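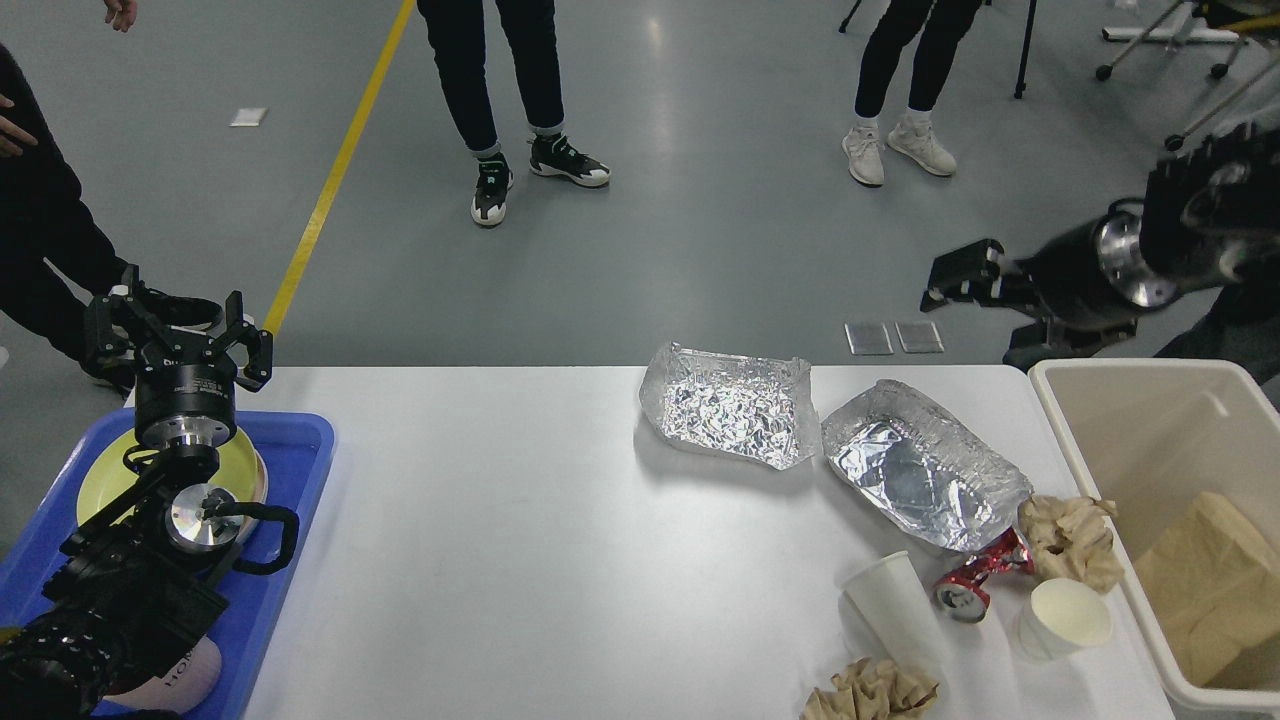

I finally placed the order for the dish brushes. The shop has gone without one for most of a year, and people write in to ask for a brush more often than they ask for anything else we don't carry.

The trouble with dish brushes is the joint. Almost any brush with a replaceable head works on the first day. A wire bail holds the head against the handle, the bail is sprung into two drilled holes, and everything is tight. Then the wood takes up water, the holes swell and dry and swell again, and the bail starts to work loose. Once there is play in the joint, the head rocks when pressure is put on it and the brush is useless on a baked-on pan.

I had samples from three makers on the draining board through the spring: Ondach, Luvico and Costache. All three use a beech handle and a plant-fiber head. I used each as the only brush in the kitchen for a stretch, then hung it up and went on to the next.

**Luvico** makes the best-looking one. The handle is turned, with a slight waist where the fingers sit, and the finish is very smooth. It is also the lightest. The bail is thin, and by the end of its stretch I could turn the head a few degrees with my thumb. I bent the wire inward with pliers, which fixed it for a while. I can't sell a brush with instructions to keep pliers handy.

**Costache** has no wire at all. The head has a threaded stub that screws into a brass insert in the handle. No play at any point, and it came off cleanly at the end. My objection is to the refills. The stub is part of the head, so each refill costs nearly as much as a complete brush from anyone else, and no other maker's head will fit. If they stop making it, every handle we have sold is a stick.

**Ondach** is the plain one. The handle is 9 inches, flat-sided, oiled and not lacquered. The bail is heavier than Luvico's and it sits in small metal sleeves, so the wire never bears on the wood. The whole brush weighs 68 grams dry. It gained weight over a week of use and lost it again overnight on the hook. The head stayed put. I also tried a Luvico head on it, and it fit well enough to use, so customers won't be tied to us for refills. I count that in its favor, though I know of shops that wouldn't.

It has faults. The oil wears off the handle quickly and the wood goes gray near the joint. A wipe of food-grade oil now and then takes care of that. The bristles are stiff for the first few washes and will splash if you flick them. They should not be used on nonstick pans, and that will go on the product page near the top, in normal-size type.

Price was the other matter. Ondach's standard minimum is 3000 pieces, far more than our storeroom or our bank balance will take. We are going in with Dromulum, the kitchen shop two towns over, and splitting a single carton run between us. They want the brushes with a printed sleeve and we want them bare, so the factory will pack the two lots separately. The sleeves are at Dromulum's expense.

We will sell the brush with one spare head for $15. Extra heads will be listed on their own from the start. I have bought too many things over the years where the refill was "coming soon" and never came, so I wouldn't list the handle until the heads were confirmed on the same shipment.

A few notes for anyone who already owns a brush of this type, from any maker:

- Hang it up or stand it head upward. Left lying in the sink, the fiber mats down on one side.
- Don't put it in the dishwasher. The glue in most heads will stand it a few times and then let go.
- If the bail is loose, check the holes before you blame the wire. If they have gone oval, the handle is finished.

Delivery is due in October. The three test brushes are still in the kitchen, and I have moved the Luvico to vegetable duty, where the loose head doesn't matter much. It does a decent job on new potatoes.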